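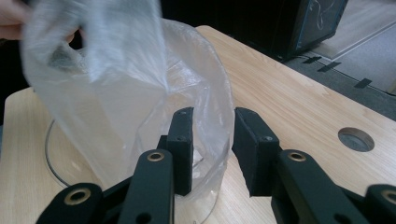

2022-03-18 — Packing work is running ahead at Prosora, with nearly 3,000 kitchen sets now bagged for the spring giveaway. The Fendell order went out first. Doven is next, pickup Monday.

Plastic bags again this year, the big see-through kind. Paper was tried in January and tore on the bowl rims. Graziella Sorrentino, who runs the packing room, said the bags are slow to open but hold up better in the van.

"They stick to themselves. You fight with every one," she said. "Still faster then paper."
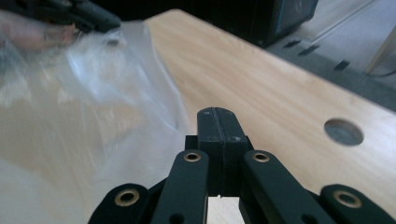 *At the wood-topped table, Prosora packing room.*

The count stood at 2,019 at the end of January. Another 172 sets are on hold — lids missing from the Sugiyama delivery, replacements promised but no date yet. Anyone holding spare lids should bring them to the front desk, not the packing room.

Each set has a bowl, a lid and a folded card with washing instructions. Cards were reprinted after a typo in the phone number. Old ones go in recycling please. 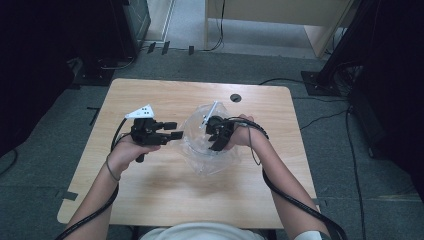 **Prosora Kitchen Goods Team**

Clear plastic bowls get a look inside before bagging. Scratched ones go back on the cart. Seventeen pickup points are confirmed so far, list to folow next week — same hours as last year except Doven, which closes at noon.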